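From: Asmaa Tazi
To: indoor-drying list
Subject: Re: Humidity readings in the back room

Replying to the Wednesday message, with the relevant part quoted.

> I have the Traleo logger on the shelf by the window and it never
> goes over 60 percent, but the wall behind the rack still feels
> damp in the morning. Is the sensor bad? I was going to send it
> back and buy a Skurnent. Also, does it matter where the rack
> stands? My sister says in the middle of the room, but then I
> can't open the closet.

The sensor is probably fine. Mine read low in the same position. Sock hanger on the wooden rack: 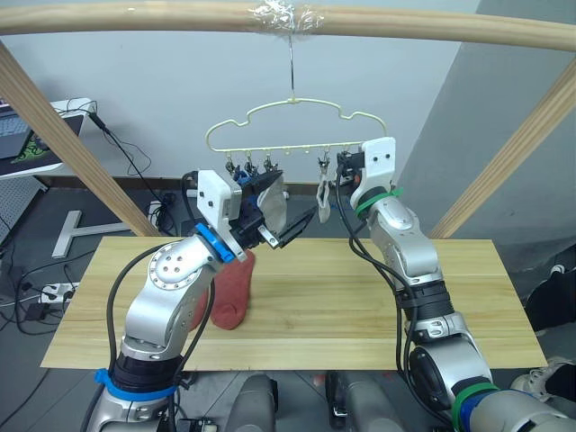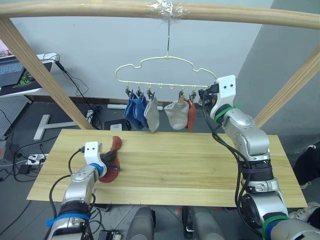 A reading of relative humidity means little without the temperature at the same spot. The window shelf gets sun in the afternoon, and warm air shows a lower percentage for the same amount of water. The wall behind the rack is an outside wall and is colder, so the same air sits much closer to saturation when it reaches the surface. Put the logger at the height of the laundry, a few inches off the wall, and leave it there overnight before you decide anything. With a hanger like mine, where the socks clip along one straight bar, I put the sensor level with that bar and off to one side. Directly under it you measure the drip, if there is any, and not the room.

Before you return the Traleo, do the salt test. Put a spoonful of table salt in a bottle cap, add enough water to make a thick slush, and seal the cap and the logger together in a clear food bag. Don't let the salt touch the vent. After 8 to 12 hours at a steady room temperature it should read 75 percent. Write down the difference and apply it as an offset. It is a single-point check, so it tells you nothing about the low end, but the low end is not your problem. Lena ran both brands in one bag in February and they agreed to within 2 points, so I would not expect a new unit to change the picture.

On logging interval: the default on mine was far too long. A load gives up most of its water early, and with one sample an hour the peak gets lost. I set it to two minutes. My last run came to 1018 records. The one before it, which I forgot to stop, came to 2658, and the export was slow to open but otherwise fine. If you average the data, keep the raw file too. The export writes local time with no zone, so a run that crosses the clock change will have an hour missing or doubled.

As for the rack, the middle of the room is better for air flow but it is not required. A hand's width of clearance on the wall side made a visible difference in my curve. More than that made very little. The closet door can stay usable. What matters more is a path for the air to leave. I run the Belkadi extractor on its low setting with the inner door open an inch, and the humidity starts to fall sooner than it does on high with the door closed — with no gap the fan has nothing to pull through.

Two things I would not rely on. First, the comfort icon on the display, which is computed from the percentage and ignores wall temperature. Second, the feel of the wall in the morning. A cold surface and a damp one are hard to tell apart by hand. Tape a square of kitchen foil flat on the paint, all four edges sealed, and look at it after a day. Moisture on the room side is condensation. Moisture behind it is coming through the wall, and no amount of moving the rack will help with that.

If you post your file, please include the temperature column. The last two people who sent logs left it out and I could not compute dew point for either of them.

Asmaa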